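Second month in the robotics club

Severyn asked me to write here what our club is doing, so I try. We are four students and we meet at the community centre after classes. Our project is called Pelent, and its task is to pick up fruit without bruising it.

In the beginning we used tennis balls, but a ball is too easy – it has the same shape from every side. Oksana's old list was lost, so Oleksandra made a new one with only difficult shapes. My favourite is the star fruit. It has ridges, so the fingers do not always find a flat place to press, and ours has also a thin slit across the middle, with the upper and lower pieces a little offset. With the two black fingers at the lower piece, it stands with the narrow tip up. Petro wants to try 40 grips with each shape before July. I still must learn how to write the force settings properly, and my notebook is almost full. 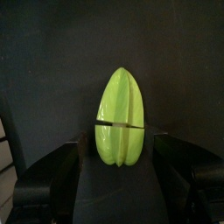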